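About Gastberg

Gastberg is a small company that sorts and packs household goods for people who are moving, clearing a house, or starting again with less. We were founded by Mahsa Nazari, who first did this work for her own family and then for her neighbors in Fevavier Street. She began with one table and a pile of plastic bins from the hardware store. Today we are a team of 12, and we still work mostly with tables and plastic bins.

Many customers ask us why the sorting must take place on a table. The answer is simple. On the floor, things become a heap again very quickly. On a white table you see each thing separately, and you can decide about it. A bottle that you did not notice for three years in the cupboard is suddenly in front of you, and you must say if you want it or not.

Our bins have colors, and we try to keep the system so easy that a child in the family can follow it. Blue is for the things that stay in the house. Red is for the things that go to another place, for example to a sister, to the storage room or to the charity shop. We had for a short time also a green bin, for "maybe", but it was always the fullest one and we stopped to use it in June. 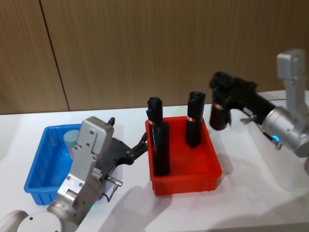
Tall things like bottles, tubes and canisters are placed standing up, never lying. If they are lying they roll, and a closed cap is not always as closed as it looks. We also do not fill a bin to the rim only because there is still room. A person should be able to lift one thing out without moving all the others.

When the table is finished, we write a list for each bin and the customer signs it. Only then we pack. Our lists are made with Plodilell, a small program which Mahsa's cousin wrote for us and which prints the label and the list together. It is not beautiful, but it has not lost a list until now.

Our workroom is in the Shojaei building, on the ground floor, at the end of the corridor. You are welcome to bring your boxes there if your own rooms are too small for sorting. Please call before you come — the loading door is shared with the bakery and it is closed in the early morning. We can receive up to 55 boxes from one household at a time.

We do not buy or sell used goods, and we do not give an opinion about their value. We also do not accept paint, gas bottles, or medicine. For these, please ask your town office.

The first visit is without cost and takes one hour. You can book it by telephone or at our desk, in room 213. We speak English, Farsi and German, and we answer all letters, also the long ones.

Page last changed: Dec 4, 2021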